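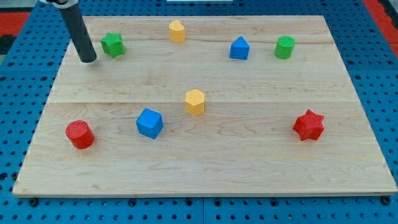
Wanyama opens orders for tabletop push kit

Fonar, the tabletop pushing kit from Wanyama, is on sale as of this month. Price is $195 for the block set and board. Arm not included, and no gripper needed either. The whole idea is pushing: one dark rounded rod on the end of your arm, foam shapes on a maple board, and a written instruction like "move the red star next to the blue cube."

Eight blocks in the photo, in red, yellow, green and blue. Stars, a heart, cylinders, a cube, a hexagon. The two stars are different, by the way. Green one has five points, red one six. Same with the cylinders, one red, one green, so color words matter in the instructions.

Wanyama says the kit ships with 100 starter instructions in a plain text file, plus a layout sheet for resetting the board. Software works with 3 arm makers at launch. List is on the company's site, more to come in the spring, no promises on which ones. Check before you order, the rod adapter is not universal.

The board bolts down. That was a gripe from Trelldale, the community college that had the early version over the summer, where the board slid whenever the arm pressed too hard. The new one goes onto a pegboard top, sold separately. Any top with matching hole spacing should do, the company says, but it hasn't published a list yet.

Foam is the other change. Early blocks were hard plastic and loud. Trelldale's lab staff asked for something quieter and got it. Replacement blocks will be sold singly, prices not set at press time.

Shipping is 6 weeks from order, out of the Pinelwood warehouse. Schools can ask for a loaner first, return postage is on them. There's no camera in the box, so buyers wanting the vision side of teh software have to bring there own.

Warranty covers the board and the rod but not the foam. Orders go through the Wanyama web store only for now. Phone orders start in October.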